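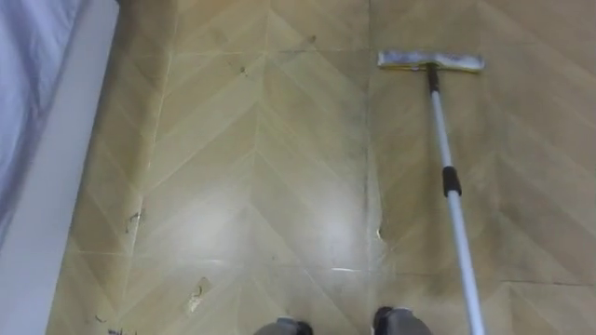 **Clallar House: Common Areas Safety Inspection**

Date of inspection: December 23, 2018
Inspected by: Snædís Brynjólfsdóttir
Accompanied by: Braulio Camacho, site manager
Previous inspection: May

Key: S = satisfactory, A = action needed, N/A = not applicable

**1. Escape routes and exits**

- [S] Corridors clear to full width
- [S] Final exit doors open without a key
- [A] Exit signs lit and legible

Comment: The sign on the second-floor landing was unlit. The lamp is to be replaced and the fitting tested. The same fitting was reported in May and the entry was closed without a signature.

**2. Fire doors**

- [S] Self-closing devices fitted
- [A] Doors close fully from any angle
- [S] Seals in place and unpainted

Comment: The door between the post room and the east stair catches on its latch plate. Mr Camacho has been asked to have the plate adjusted. The door must not be wedged in the meantime.

**3. Fire-fighting equipment**

- [S] Extinguishers on brackets, pins and tags in place
- [S] Service labels in date
- [A] Clear space of 1000 mm in front of each extinguisher

Comment: Chairs were stacked against the extinguisher in the residents' lounge. They were moved during the visit.

**4. Floors and stairs**

- [S] Floor tiles firm, with no raised edges
- [S] Stair nosings secure
- [A] Entrance matting lies flat
- [S] Cleaning equipment store locked

Comment: One corner of the entrance mat has curled. Replacement matting has been quoted by Rekico and awaits approval by Yolotzin Arriaga. Warning signs should stay out until washed floors are fully dry.

**5. Electrical**

- [S] Distribution cupboard locked and free of storage
- [S] Sockets and switches undamaged
- [N/A] Portable heaters

Comment: None.

**6. Lift**

- [S] Examination certificate displayed
- [S] Car levels with landing at all floors
- [A] Emergency telephone answered

Comment: The test call rang for 30 seconds before it was answered. Teodoro Cervantes is to raise this with the monitoring company and record the reply in the lift log.

**7. External areas**

- [S] Handrail to ramp secure
- [A] Grit bin filled
- [S] Path lighting working

Comment: The grit bin was nearly empty. An order for 12 bags should be placed before the office closes for the holiday.

**Follow-up**

Items marked A under sections 1, 2 and 6 are to be completed within 30 days. Remaining items may be dealt with as routine maintenance. Completed actions must be signed and dated by the person responsible, and the signed sheet returned to the site office.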